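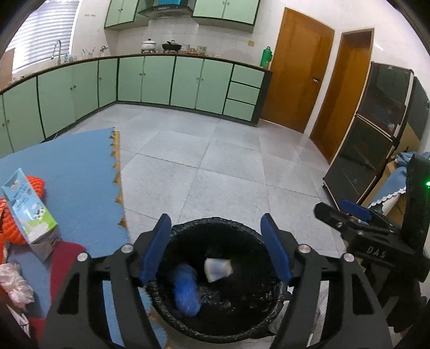 Milchkarton, Seil, Tüte: Gronar räumt auf

Gronar. Wohin mit dem leeren Milchkarton? In der Gemeinschaftsküche im Haus Plokorura wird darüber seit Dezember ernsthaft gestritten. Jetzt gibt es eine Regelung, vorläufig jedenfalls. Alles, was auf dem Boden liegt, wird einmal am Tag durchgesehen, um 18 Uhr. Was dann niemand haben will, kommt weg.

Anlass war die Spielmatte. Hellblauer Schaumstoff, Puzzlerand, eigentlich für die Kinder gedacht. Inzwischen eher Ablage für alles. Zuletzt ein orangefarbenes Seil, ein rotes Tuch, eine blassrosa Tüte, dazu ein Milchkarton mit Comic-Kuh. "Die Matte ist kein Regal", sagt Doaa Metwally, die den Küchenplan schreibt. Sie habe es oft genug gesagt. Auf Zetteln auch.

Der runde Mülleimer steht in der Küche, mit schwarzem Beutel, offen. Drin ein durchscheinender Plastikbecher und etwas Blaues, zerknüllt. Und genau da geht der Streit los. Becher gehören nach dem neuen Plan nicht in den Restmüll, sondern ausgespült in den Sack für Verpackungen. Der hängt im Flur. Zu weit weg, finden einige. Mirsad Vasić will ihn in die Küche holen, am liebsten neben die drei Schubladen. Metwally ist dagegen, wegen dem Durchgang.

Für Milchkartons gilt: ausleeren, flachdrücken, Verpackungssack. Wer sie zum Basteln aufheben will, schreibt seinen Namen drauf. Ohne Namen kein Anspruch. Seile, Tücher und sonstige Textilien kommen in eine Fundkiste, die erst noch beschafft werden muss. Bis dahin Karton unter der Treppe. Saubere Tüten werden gefaltet und wieder benutzt, schmutzige nicht.

Die Küche selbst bleibt wie sie ist. Mintgrüne Türen, dunkelgrüne Leisten, runde Knöpfe, dunkle Arbeitsplatte mit braunem Rand. Über einen neuen Anstrich war kurz gesprochen worden, die Firma Vukadinović hatte ein Angebot geschickt. 1671 Euro, ohne Arbeitsplatte. Abgelehnt. Das Geld reicht sowieso nicht, im Topf für die Küche liegen 1000 Euro, und davon sollen erstmal zwei neue Behälter mit Deckel gekauft werden. Angefragt ist Zultard, eine Antwort steht noch aus.

Thierry Coste hätte lieber die Farbe gehabt. "Ein Deckel macht die Küche auch nicht schöner", meint er. Überstimmt. Spyros Karagiannis wollte beides auf den Herbst verschieben, fand dafür aber keine Mehrheit.

Offen ist ausserdem die Frage mit der Matte. Verlegen in den Nebenraum oder liegen lassen? Jade Whitlock hat zwei kleine Kinder und will sie in der Küche behalten, damit man beim Kochen ein Auge drauf hat. Andere stolpern über die Kante. Im Gespräch ist ein Platz dichter an der Wand, ausgemessen wurde noch nichts.

Die 18-Uhr-Regel gilt ab sofort und zunächst für zwei Monate. Danach wird neu gesprochen. Der Müllbeutel wird abends gewechselt, auch wenn er nicht voll ist; neue Beutel liegen in der untersten Schublade. Wer den letzten nimmt trägt es in die Liste an der Tür ein. Vermisste Sachen bitte bis zum Monatsende bei Metwally melden, danach wird der Karton unter der Treppe geleert.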